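Housekeeping Operations 1
Unit 4 handout: Floor litter and the first pass of a guest room

Read this before the March practical. Bring it with you, along with the room card from Unit 3. The Ernura cart guide is separate and you will not need it for this unit.

1. What the first pass covers

The first pass is everything you do in a room before you touch linen, dust or run a vacuum. It covers loose trash on the floor, loose trash on furniture, and the wastebasket. It does not cover stains, and it does not cover guest property. If you find a stain during the first pass, note it on the room card and keep going.

Students often want to start with the bed. The bed is the largest thing in the room and it looks like the biggest job. Leave it. Stripping a bed sends crumbs and small paper down to the carpet, and you will end up handling the same area twice if you have not already cleared it and put the larger pieces in a bag.

2. Looking before picking up

Stand still and look at the floor from one place, then move a few steps and look again. Bright items show up at once on a light carpet. Brown paper and clear plastic do not. Check along the bed base, along the front of any sofa, and in the strip of carpet between the nightstand and the next piece of furniture.

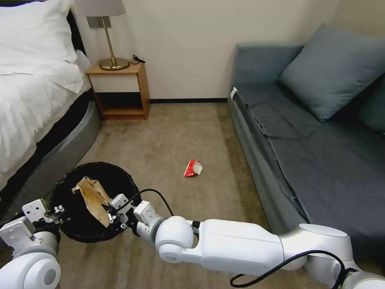
Figure 1. Red-and-white wrapper on open carpet between bed and sofa.

A wrapper like this one goes straight in the trash bag. Pick it up by the outside and fold any open end over so that crumbs stay in. Do not shake it out to see whether it is empty.

Low, soft furniture needs a second look. A loose cover on a sofa or sofa bed can hide small things in its folds, and a large cushion can hide them behind it. Lift the cushion, check, and put it back at the angle you found it. Straightening comes in the second pass.

3. Order of work

Work from the far wall toward the door. In a room where the bed and sofa face each other across a strip of carpet, treat that strip as one lane and clear it end to end before you go around the furniture.

Stand the wastebasket up first if it is leaning or has been moved. Check what is in it by looking. Never reach in or press the contents down with your hand. Lift the liner out by its edges, tie it, and fit a new one. If there is no liner, tip the basket into the cart bag and wipe the inside.

4. Sorting

Our training rooms use the Etudov sorting chart, which is posted inside the supply closet door. The items that come up most are these:

Snack and candy wrappers: general trash.
Paper bags, clean and dry: paper.
Paper bags with grease or food: general trash.
Plastic bottles, empty: bottles, cap on.
Plastic bottles with liquid: empty into the bathroom sink, then bottles.

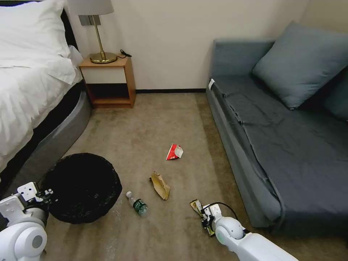 A crumpled bag should be opened enough to see that nothing has been left in it. Receipts, keys and earrings all turn up in paper bags. Anything that could be property goes on the nightstand or desk and is written on the room card. An unopened bottle also counts as property, wherever it is lying.

Cords stay where they are. If a lamp cord is on top of the nightstand, do not tuck it behind the furniture during the first pass.

5. Marking

The practical is marked out of 100. The first pass is worth 43 points and the remainder comes from linen and bathroom work. You need 66 overall. You have 11 minutes for the first pass, starting when you prop the door. Points come off for missed litter, for reaching into the basket, and for throwing out property.

6. For next time

Read the Calance notes on carpet types, sections 1 and 2 only. Write a short answer to each of these and hand it in at the start of class:

Why is the floor cleared before the bed is stripped?
What do you do with a sealed drink found on the carpet?
Which surfaces in the Hầu training suite need a second look, and why?

Gloves are in the supply closet. Tell the instructor before class if you need latex-free.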